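Two-arm cell for our club project, how do we stop missed picks?
Huguette Fleury
Our student club is teaching the arms to rebuild an old PC for the Warnik contest in August. We miss up to 6 picks a session and I'm stumped – same program every time!
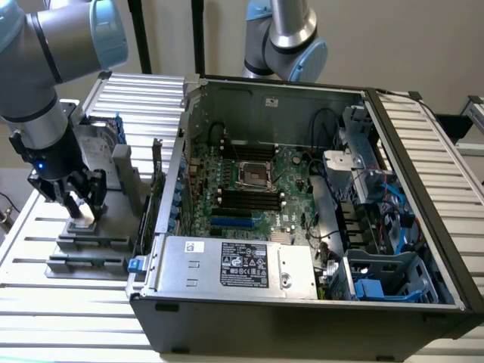

Olga Daza
Pick height got us last year. Teach the approach point slowly, then save it again after any change to the tray. With the fingers hovering that close above the little gray part, a small error matters. I'd also get the two green boards lying flat at the front working last, they're a pain to grip.

Vass57
try slower speed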